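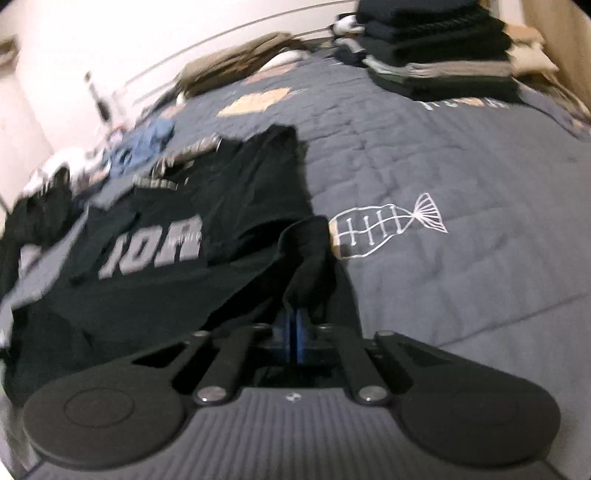 How do you fold black t-shirts with big printing on the front so they don't crack or pick up lint?

Posted by Gudrun Nyberg in Laundry & Closets

Hi everyone, I hope this is the right section, and I apologize in advance because I tend to go on a bit. My son is home between apartments, and he owns what I can only call a whole wardrobe of black. Black tees, black sweatshirts, black everything, and nearly all of it has big block lettering across the front. I do the folding on top of the bed in his room because it's the only flat surface in this house that isn't covered in mail. The bedcover is a gray quilted one with white fish skeletons drawn on it (he picked it out when he was fifteen and won't hear a word against it, and I've grown fond of it myself).

So here's my trouble. When I fold the shirts the way my mother taught me, in thirds and then in half, the fold always lands right in the middle of the letters. After a few weeks in the drawer there's a line across the print, and on two of the older ones the print has started to break up into little pieces. I'm also getting fuzz on everything, and of course on black you see every speck. I bought a set of drawer dividers from Gernholm thinking I'd stand the shirts up on edge, but the drawers are shallow and they just slump over like tired children.

Should I be rolling them? Hanging them? Is there a way of folding that keeps the lettering flat? And does it matter if the shirt is inside out? I wash on cold and dry on medium if that helps. Thank you so much for reading all this!

Wenche Moen

Gudrun, your fish skeleton bedcover made my morning! I have three boys and I have folded more black t-shirts than I care to think about, so let me tell you what works at our house, and then you can take what you like from it.

First, the heat. Medium was what ruined ours. I turn everything with printing inside out before it goes in the washer, and then I either hang it on the rack or give it ten minutes on low and let it finish over the back of a chair. Thick lettering gets stiff when it's been heated over and over, and once it's stiff it will crack wherever you bend it, so I'd change that before I worried much about the folding.

For the folding itself, lay the shirt face down and smooth it from the middle out with the flat of your hand. Take a good minute over it, because black knit likes to bunch up into little hills and you can't always see the creases in the shadows. Bring the sides in only as far as the edge of the lettering (you can usually feel it through the back of the shirt, it's a bit raised), tuck the sleeves back on themselves, and then bring the bottom hem up to just under the letters. Now fold the top part down behind, so the print ends up as the flat front of the bundle. You get a wider bundle than you're used to, and it looks a little clumsy, but the print never gets a crease. With a really tall design you can't avoid it altogether. For those I slip a sheet of tissue paper in and make a soft bend, and I don't stack anything heavy on top.

As for your shallow drawers, I'd give up on standing them and lay them flat, five to a pile. Any more and the boys dig through and the whole thing is a mess by Tuesday anyhow.

The fuzz is mostly towels, in my experience. If you're washing the blacks with anything fluffy, stop, and you'll see a difference. And check that bedcover! Quilted things shed like a cat when they're new, though it sounds as if yours is well past that stage. I give the bed a once-over with a damp rubber glove before I start folding, and it picks up an amazing amount.

Frøydis Viklund

Just roll them. Been rolling mine for years, no problems. Print side out.

Tormod Engebretsen

I would be a little careful with the rolling. It's fine for a suitcase and fine for thin prints, but on the heavy rubbery kind I found it made lots of tiny cracks where there used to be one big one. My wife disagrees with me, so we each do our own.

What I did for the sweatshirts was hang them, since they take up so much drawer anyway. Use the wide hangers and put them in from the bottom hem, don't drag them through the neck, or you'll stretch it. I got a pack of Brerberg ones with the rounded shoulders and they don't leave those silly bumps. For shirts where the print has already begun to break, I lay a piece of baking parchment over it and press with a warm iron, no steam, a few seconds at a time. It doesn't fix the gaps but it does settle down the edges that are lifting. Try it on the worst one first.

Gudrun Nyberg

Oh, thank you all, this is wonderful. Wenche, guilty as charged, I have been throwing the hand towels in with the blacks to make up a full load. I did one pile your way this afternoon and they do come out wide, but two piles fit side by side in the top drawer and the letters are all lying flat. Tormod, I'll try the parchment on an old one this weekend if he lets me near it.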